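Courses > Robotics and Automation > Learning from Demonstration > Week 5 notes

Category: Lecture handouts

Week 5: Showing a robot a task by hand

Last week covered moving the arm itself while its motors are slack (kinesthetic teaching). This week covers the other two ways we use in the Mudham lab: remote control, and hand-held grippers. Read section 2 before the practical. Section 4 is what you will be marked on.

1. Remote control

The operator moves a leader device and the robot copies it. Everything recorded is something the robot has already done, so joint limits and reach are never in question afterwards. The cost is time. Operators get little or no sense of touch, and they slow down near contact. In the Bravora exercise from last year's class, a group recorded 35 usable demonstrations in one afternoon by remote control. The same group recorded 192 with hand-held grippers.

Delay matters more than most people expect. If the arm lags behind the operator's hand, the operator starts to move and wait, and the policy learns the waiting as part of the task.

2. Hand-held grippers

The person holds a gripper in each hand and does the job directly. A camera on the gripper records what the fingers see, and the gripper's path through the room is worked out later from the video and the motion sensor. No robot needs to be present, so the work can be recorded in ordinary rooms.

Three things are recovered from each recording:

- the position and angle of the gripper over time
- how far the fingers are open
- the camera view at each step

The action labels come from the first two. The third is the observation. In two-handed work the two paths must share one clock and one map. If either is out, the hands will drift apart when the policy is run.

Soft packaging is a good first task for this. Wrappers and bags fold under the fingers and never present the same outline twice, so a fixed grasp point is of little use. The person demonstrating picks the grasp by eye each time, and that choice is what we want in the data.

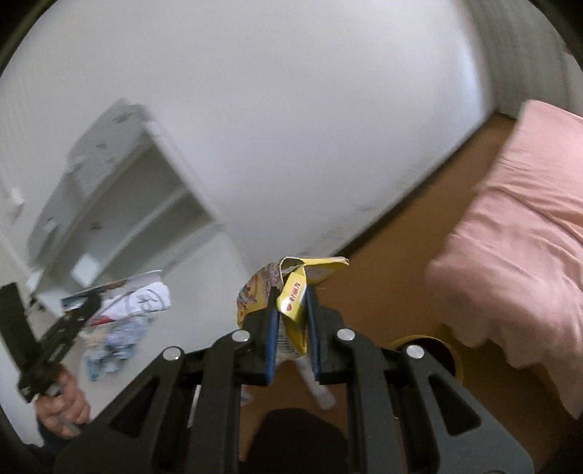
Fig. 5.1. Two-handed tidying task, seen from one gripper. A yellow snack bag is pinched between the blue finger pads, and the second gripper holds a white wrapper.

Note how much of the view is taken up by the gripper's own body. The policy gets the same view when it runs, so the fingers and pads on the robot should match the ones used for recording. Changing the pad colour between recording and running is a common fault in student projects.

Fast turns of the wrist blur the background. Path recovery depends on fixed features in the room, and a large plain wall gives it very few. Some blur is fine. Long stretches of blur facing a blank surface usually mean the recording is lost.

3. What makes a demonstration usable

Start with both grippers in view of something with texture, and hold still for a moment before moving. Keep your bare hands out of the work. If you drop an item, pick it up with the gripper and carry on, as recoveries are useful to the policy. Don't reach further than the robot arm could. The Riedl arm has limits that your shoulder doesn't, and a path outside them will be thrown out by the filter.

Of the 209 recordings in the Plustonmont set, 33 were rejected by the filter. Most of those failed on reach. The others failed on path recovery.

4. Practical

Work in pairs, one person demonstrating and the other keeping the log. Choose a task with at least two kinds of soft item. Record the map of the room first, then the demonstrations, and swap roles halfway through. Two people will do the same task differently, and your write-up should say how.

Hand in:

- the raw recordings and the log
- the filter output, with a reason for each rejected recording
- one page comparing your recordings with the remote control data on the course drive

Calibrate finger width at the start of every session, even if the gripper hasn't left the bench.

Reading for next week: course pack, chapter 6, up to the part on action chunks. The section on force sensing is optional.

Handout updated 2021-02-08

Back to top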